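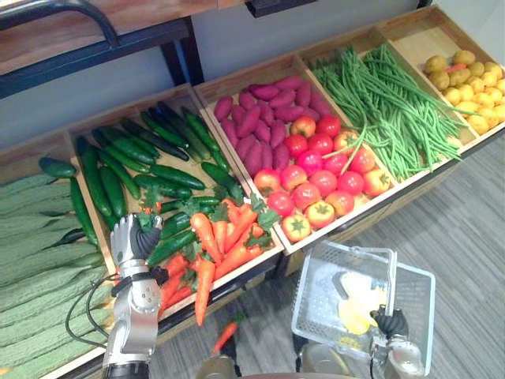 Imbridge support: We have looked through your log and don't see a fault. Small losses are normal with loose vegetables and the Tistell picking package improves as it gets used to your layout. Please carry on with the default grip setting and reopen the ticket if things get worse.

Status: reopened by customer

Sorry, but no. We were told the same in June, and the default grip setting is what we have been using all along. "Gets used to your layout" doesn't mean much when the bins haven't moved.

What we see, again:

Tistell is set to fetch one item at a time and put it in the basket. With potatoes it is fine. With carrots and beans it closes, reports a good pick and then lets go early, and the log still says "placed". In the last run of 10 carrot picks, 6 were marked as placed and never reached the basket. If the software can't tell a full hand from an empty one, I'd like that said plainly before we are asked to renew.

Tried so far:
- restarted the controller, no change
- slowed the arm to half speed, slightly better, then not
- recalibrated both hands using the Fuvovport tool, which passed them
- swapped the hand cables over, no change

I am not convinced by the calibration pass. The tool passed a hand last winter that wouldn't close at all.

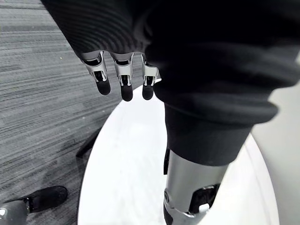 Wrist camera, fingers pointing down, knit cuff folded above the forearm.

Your second-line reply suggested the Ulloa sleeves might be dragging on the wrist. Possible, I suppose, but they came on your own parts list and the sales page says they have no effect on grip. Which of those is right? We ran for two hours with the cuffs rolled up and got the same early release, so I would look elsewhere first. 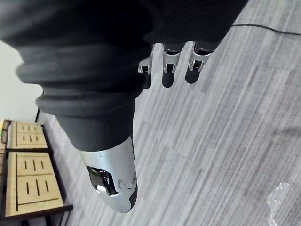 I would also like to know what the thumb is reporting during a pick. The exported log has a column for each finger and the thumb column is blank on every line. Your manual says blank means "no contact". It could just as well mean nothing is being read, and that would fit what we are getting.

Please send:
1. the raw thumb readings, or instructions for exporting them
2. the pick threshold for carrots and how to change it
3. a straight answer on the sleeves

Leaving this open. Please don't close it automatically after two days like last time.

Status: waiting on Imbridge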